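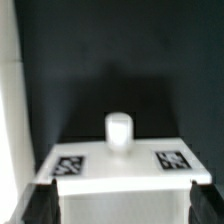 책은 글만 다 쓰면 바로 나오는 것 아니냐고 에이먼 핸러핸이 물었습니다. 많은 어린이들도 그렇게 생각합니다. 그런데 글을 다 쓴 다음에도 할 일이 아주 많이 있습니다. 오늘은 여러 사람의 글을 모은 책, 바로 '선집'이 어떻게 만들어지는지 설명하겠습니다.

선집은 한자로 '가릴 선', '모을 집'이라고 씁니다. 골라서 모은 책이라는 뜻입니다. 작년에 우리 출판사 후카우에서는 동네 사람들의 옛날 이야기를 모아서 《리에피냐 거리의 이야기》라는 선집을 만들었습니다. 보내 주신 글은 모두 88편이었습니다. 할머니가 연필로 쓰신 글도 있었고, 3학년 학생이 쓴 빵집 이야기도 있었습니다.

글을 고르는 사람을 편집자라고 부릅니다. 편집자는 글을 여러 번 읽습니다. 비슷한 이야기가 두 편 있으면 어느 것을 넣을지 오래 고민합니다. 저는 이 일이 제일 어렵습니다. 고른 다음에는 글의 순서를 정합니다. 슬픈 이야기만 계속 나오면 읽는 사람이 힘들기 때문에 중간에 웃기는 이야기를 넣습니다.

그다음은 교정입니다. 교정은 틀린 글자를 찾아서 고치는 일입니다. 우리는 교정을 세 번 보았습니다. 그래도 책이 나온 뒤에 틀린 글자가 두 개 더 발견되었습니다. '빵집'이 '방집'으로 되어 있었습니다.

교정이 끝나면 디자이너가 글을 쪽에 앉힙니다. 이것을 '조판'이라고 합니다. 글자 크기는 얼마로 할지, 줄과 줄 사이는 얼마나 띄울지 이때 정합니다. 옛날에는 금속으로 만든 작은 글자를 손으로 하나씩 골라서 줄을 맞추었습니다. 지금은 대부분 컴퓨터로 합니다.

이제 인쇄소로 갑니다. 인쇄소에서는 큰 종이 한 장에 여러 쪽을 한꺼번에 찍습니다. 그 종이를 접고 자르면 쪽 번호가 순서대로 됩니다. 집에서 종이를 두 번 접고 쪽 번호를 써 보세요. 다시 펼치면 번호가 이상한 자리에 있고, 어떤 것은 거꾸로 서 있습니다.

마지막은 '제본'입니다. 접은 종이 묶음을 실이나 풀로 붙이고 표지를 씌웁니다. 우리 책은 1000부를 찍었습니다. '부'는 책을 세는 말입니다.

책이 나오면 글을 쓴 사람들이 모여서 낭독회를 합니다. 낭독은 소리를 내어 읽는 것입니다. 우리 낭독회는 일요일에 플랄로바 서점에서 했습니다. 빵집 이야기를 쓴 학생은 목소리가 작아서 모두 의자를 앞으로 당겨 앉았습니다.

낱말 풀이
편집자: 글을 고르고 다듬는 사람
교정: 틀린 글자를 고치는 일
조판: 글과 그림을 쪽에 맞추어 놓는 일
제본: 종이를 묶어서 책으로 만드는 일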